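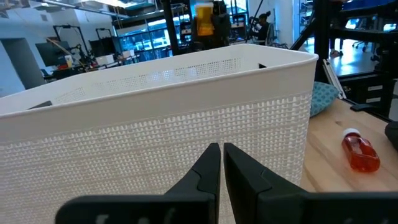
1/16
Teaching by demonstration: notes from the Sarneo laboratory. Over the past month our group has recorded people guiding a two-finger gripper through a tabletop tidying task. This thread sets out how the sessions are run, what we have changed, and what remains unresolved. It is addressed to partner laboratories preparing to record their own sets.

2/16
The task is put to the operator in a single sentence: place the items on the table into the white basket. The items vary from session to session. A small clear bottle of orange-red liquid with a white cap has become a regular choice. It starts on its side, and the operator decides where to take hold of it.

3/16
Two methods are in use. In the first, the operator holds the arm and moves it through the task by hand. In the second, the operator stands at the control station and drives the arm remotely, with a small leader arm that the larger one follows. The same instructions and the same time limit apply to both.

4/16
A total of 1764 demonstrations had been accepted when the first recording period closed in March. Sessions that ended early are stored separately and are not included in that figure. Partners who received the earlier count from Rania Majali should replace it with this one.

5/16
On the choice of basket. The walls have a woven, lattice-like texture, and the rim is a thick flat lip. Operators may come close to the near wall, but they are asked to clear the rim before moving across. New operators tend to begin the crossing too low, particularly under remote control, where contact is harder to feel.

6/16
For that reason the written guidance now reads: "Lift first. Pause. Cross the rim. Lower. Open." The pause was added at the suggestion of Bohdan Lysenko, who reviewed the early recordings and found that lifting and crossing had been blended into one sweeping motion. The arm repeated the sweep faithfully in playback, and with it the contact against the rim.

7/16
The wrist camera deserves particular attention. When the fingers are near the basket, the near wall fills a large part of the view and the items inside may be hidden altogether. An operator working by hand can look over the rim. The policy trained on the recording has only the camera views it is given.

8/16
Operators under remote control are therefore asked to work from the camera views alone for at least part of each session. Dayana Tapia, who leads operator training, reports that these recordings are slower and contain more small corrections. We keep the corrections. A demonstration in which the operator misses the bottle, backs away and tries again is accepted, provided the task is completed.

9/16
The following are not accepted: a demonstration in which the operator touches an item with a free hand; a demonstration in which the basket is moved to meet the gripper; a demonstration in which the gripper is forced closed against the table. If in doubt, mark the recording "review" and continue. Please do not delete it.

10/16
Soft items. A teal cushion with small white dots has been included in the table layout, next to the basket. In the bottle task it is to be left alone. In the soft-item task it is the object to be moved. The written instruction must state which task is being recorded, and the operator should read it aloud before the arm is enabled.

11/16
We have been asked why the room is not cleared or screened off. Our recordings are made in a working laboratory, with shelving, benches and other equipment within view, and with colleagues going about their duties. The partners agreed to this arrangement at the outset. Lighting is left on at the normal level throughout, and the layout of the room is noted in the session log whenever it changes.

12/16
Session length. Each operator records for up to 80 minutes in a day, including breaks. Leopoldo Nava compared the opening and closing portions of the longer sessions from the pilot and observed that grasps became hurried and the fingers were opened too high over the basket. The limit applies to hand guiding and remote control alike. It may not be carried over to the next day.

13/16
Questions received from the team at Hegarty, with our replies.

Should the bottle always face the same way? No. Turn it between demonstrations and record the starting angle in the log.

May left-handed operators use the other side of the control station? Yes. Please enter this in the operator field.

Should the fingers start open? Either position is acceptable. Do not adjust them by hand once recording has begun.

14/16
First playback results. The policy trained on the combined set was given 100 trials of the bottle task and completed 80. Most of the remaining trials ended at the grasp, with the fingers closing above or beside the bottle. We had expected more trouble at the rim. Results for the soft-item task are not ready and will be posted separately.

15/16
What we do not yet know is how much each method contributed. Hand-guided recordings are smoother, and operators learn the method quickly. However, the operator's arms and hands often enter the camera views, and no such arms will be there when the policy runs by itself. Remote recordings avoid the problem and take longer to collect. Solomiia Nazarenko is preparing a comparison in which the two are kept apart, using an equal number of demonstrations from each. Her plan has been sent to Rovedance and Hegarty for comment.

16/16
The second recording period opens on 01/04/2019. Partner laboratories should use the revised instruction sheet from that date and discard earlier copies. Operators trained under the previous sheet are required to complete one supervised session before recording alone. Requests for places should be sent to Dayana Tapia at the Sarneo laboratory, with the operator's name, preferred method and any previous experience of remote control.

Addition to 9/16
A partner has asked whether a demonstration should be rejected if the bottle rolls after release and comes to rest against the wall of the basket. It should be accepted. The task ends when the item is inside and the fingers have been withdrawn above the rim. The final resting position of the item is not scored.

Addition to 12/16
Breaks should be taken away from the control station. The arm must be disabled before the operator steps back, and the leader arm returned to its rest. On resuming, check that the leader and follower are aligned before enabling motion. A sudden jump at the start of a recording is grounds for rejection, and it should also be reported to the session supervisor on the same day.

Addition to 14/16
For clarity, the trials were run with the basket in the position used during recording. Trials with the basket moved or turned are planned for the second period. Partners wishing to run them earlier on their own equipment are welcome to do so, and should agree on the table layout with Leopoldo Nava beforehand so that the results can be set side by side.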